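Two monitors and my neck is killing me, how do you all set yours up?
Posted in Home Office

deskgoblin57

Okay so I started working from home in December and I have two big monitors side by side on a plain desk. By lunch the right side of my neck feels like somebody is pulling a rope through it. I bought a Protia chair cushion for my back (it's fine, I guess) but it did nothing for the neck. Do I need monitor arms? The Starkley ones are 234 dollars and I'd love to not spend that if I'm just sitting wrong!

3 replies

marlowe_b

Don't buy anything yet! I had the same rope feeling for months, and my trouble was that I had the gap between the screens right in front of my nose, so I spent all day turned one way or the other. Pick the one you read on the most and put it dead center. The other one goes off to the side, angled in toward you, and you only park stuff there like email or music.

Mine looks like this now, main one in the middle and the second off to the left:

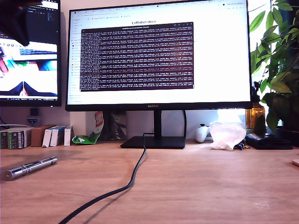 Things to try before you spend money

Get the top of the screen about level with your eyes, or a little lower if you wear bifocals like me. Pull it in until you can just touch it with your arm out straight. Then bump the text size up, seriously, I was leaning in to squint and didn't even know it. Give it a week or so. My neck was grumpy for the first few days and then it let up.

Drukstead_Dan

get the arms. best money i ever spent

tinafromaccounting

I'd go with marlowe on this one, but I'll add that it might be your mouse too. Mine was way out past the number pad and my whole shoulder was hiked up all day long. I switched to a short keyboard and that helped more than moving the screens did. And if your fingers start tingling, go see a doctor, don't wait on it like I did.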